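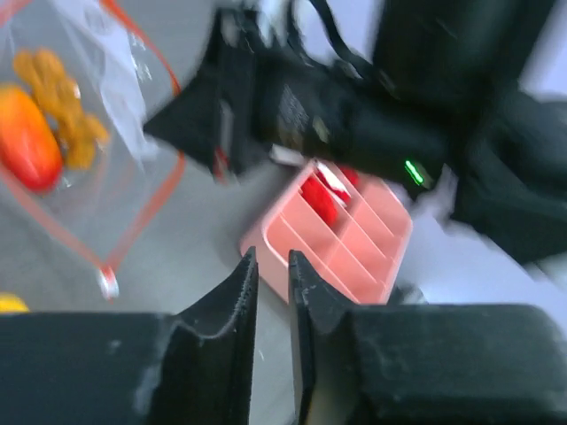

A pink divided tray and a clear bag: half the small-stuff department on one gray surface.

Small Things, and Where to Put Them
by Kirsty Pryor
7/1/19

Every house has a layer of small things. Ours used to lie at ankle height, where it did the most damage. Since April I have been trying to get it up off the floor and into containers, and I have opinions now, most of them about trays.

Start with a tray that already has walls

An open box is a hole with sides. You put in a pencil sharpener, you put in a toy carrot, and by the end of the week you are up to the elbow in it looking for a fuse. A tray with raised dividers stops that. Mine is salmon pink, a color I would not have chosen with other colors on the shelf, but it has one great virtue: anything dropped in it shows up at once. Something bright red in a pink compartment can be found by a person who hasn't had coffee.

Check the height of the dividers before you buy. Low walls are fine for things that lie flat. Marbles, beads and those tiny rubber fruit erasers will climb over them the first time somebody bumps the table. For rollers, use a jar with a lid.

Don't fill every compartment on day one. Leave a couple open. Something will come out of a coat pocket that belongs with none of the others, and if there's no spare square for it, it goes on the windowsill, and then you own a windowsill collection.

Measure the drawer with the drawer shut

I mean it. Open the drawer, measure the inside, then check what sticks down from the frame above. I bought a tray that fit our kitchen drawer perfectly on three sides and the bottom. The top caught on the rail. It is now the tray in the hall, where it has done well for itself.

If the tray is smaller than the drawer it will slide to the back each time you open it. A strip of shelf liner underneath fixes this. So does a folded dishcloth, which costs nothing and looks it.

Clear bags for lumpy things

Play food does not stack. There's the long oval sort of thing that may be a pepper or may be a mango depending on who is running the restaurant, and there's the knobbly sort, which has been served to me as fried chicken and as ginger in the same meal. Neither will sit in a small square compartment. Put them in a clear bag and stop arguing with them.

Clear matters more than size. I tried cloth bags first, nice ones in a stripe, from Stubbs. Every bag had to be emptied on the rug to find out what was in it, so the bags were tidy and the rug was a market stall. With a see-through bag the customer can point.

A colored edge is handy too, if you have more than one bag on the go. Orange edge for food, some other edge for the train track. Children who can't read a label can still shout "orange."

If your bag has a metal ring in it, hang it up. Cup hooks inside a closet door are plenty for toys. Hang them where the person who plays with the toys can reach, unless you enjoy being summoned.

A word about bags and babies: keep plastic ones well away from them, and from any toddler who puts things over their head. For that age, use an open basket and accept the basket's limitations.

Washing day

Plastic play food gets sticky. I don't ask how. Warm water, a squirt of dish soap, an old toothbrush for the lumpy pieces. Anything hollow with a hole in it should be squeezed out afterward and left on a towel overnight. Bagging it damp gets you a smell, and the bag will hold that smell long after the toy has gone.

Trays want the same treatment. The crud collects in the corners where the dividers meet the floor of the tray, and a cotton swab gets it out. A pastry brush does for dry crumbs. Put it back in the kitchen and say nothing.

How much is too much

One wet afternoon I counted what was on the playroom shelves. There were 217 loose pieces, including 11 I could not identify and a Tonby train wheel for a train we gave away. After the sort there were 206. The 11 went in the trash, and the wheel stayed on grounds of sentiment. I had expected to feel lighter.

What did help was leaving the sorted things out for a while before putting any away, to see which ones got picked up. Do this on a table you don't need for supper.

Quick answers to things readers send in

Labels that peel off: wipe the plastic with rubbing alcohol first and let it dry. Or write on masking tape and replace it when it goes gray.

A tray that arrived bent: a soak in hot tap water, then flat under the heaviest cookbook you own. It worked on my Gusent one and failed on my sister's.

Bag with a split seam: clear packing tape, both sides. It won't be pretty. When the tape splits, buy a bag.

Odd pieces with no set: one compartment, and when it's full, go through it before you start a second.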